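4.3 The open afternoon

Most of what we have reported so far was measured with the door shut and only the authors present, and we felt it would be a pity to leave it there. So one Wednesday in May we opened the lab to anybody in the building who cared to come up, and spent the afternoon running the card task in front of them. Forty visitors signed the book, among them a good many from the library downstairs (who turned out to know far more about the handling of small paper things than we do, and were very kind about it).

The task was the one described in Section 3, in which a trading card and its sleeved holder have to be brought together by two arms. We chose it for the visitors over the block task because everyone has at some time struggled to get a card into a plastic sleeve, and so everyone has an opinion on how it ought to be done. The Skullora controller was left exactly as it had been for the closed-door runs, and the Pirihi planner sat on top of it with the same settings. The part that drew people closest was the holder itself, with its clear pages lying open on the table and the soft fingers coming in over them.
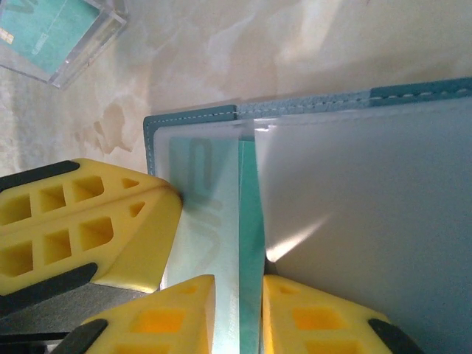

Figure 6. Yellow lattice fingers at the open card holder, seen from the wrist camera.

We had planned a short talk to go with each run, and gave it up after the second group, when it became plain that people much preferred to watch quietly and then ask whatever had come into their heads. Their questions were better than our talk. Several wanted to know how the arms share out the work between them, and whether one is always the leader. In Zekis, our task scheduler, neither arm is, and the roles are settled afresh at the start of every run, but we found this surprisingly hard to say in plain words to a person standing beside the table, and we have rewritten the opening of Section 2 with those conversations in mind.

Handing an object from one arm toward the other was the stage where talk in the room tended to stop. We slowed it to 70 percent of the usual speed for the afternoon, partly so that it could be followed by eye and partly for our own nerves.

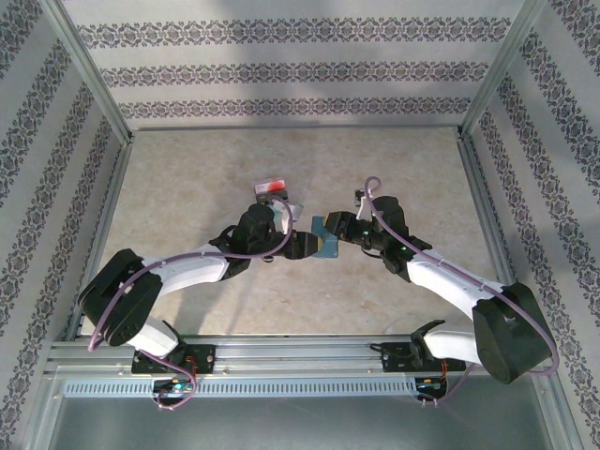
Lachlan Pryor wrote to us the next morning that the slower speed had made all the difference to him, that he had stopped waiting for a mistake and begun to follow what the arms were trying to do, and that he would gladly have stayed for another 10 runs if the kettle had not been on. He also asked why the robot never seemed to change its mind halfway, a fair point that we take up in Section 5.

Thin, shiny material is hard on any camera, and a clear sleeve is about as thin and shiny as household things get. With the blinds up, as the visitors naturally wanted them, the glare on the plastic shifted through the afternoon, and we had to stop and reset the exposure more often than we would have liked. The Futo lamp we normally use had been moved aside to make room for people to stand.
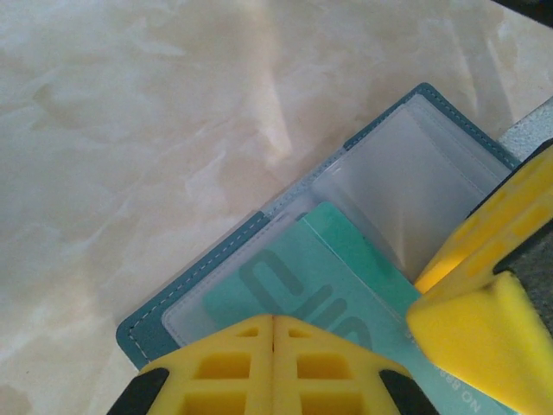
We did not score these runs, and they are left out of Table 2. Conditions changed too often for the numbers to mean much, and now and then one of us paused the arms in order to answer a question properly. What we did keep were the comment slips, which we sorted by hand into 5 groups and have summarized in the appendix. The largest group concerned speed, followed by noise, a matter we had frankly never thought to measure and have since added to the protocol for the next round of trials.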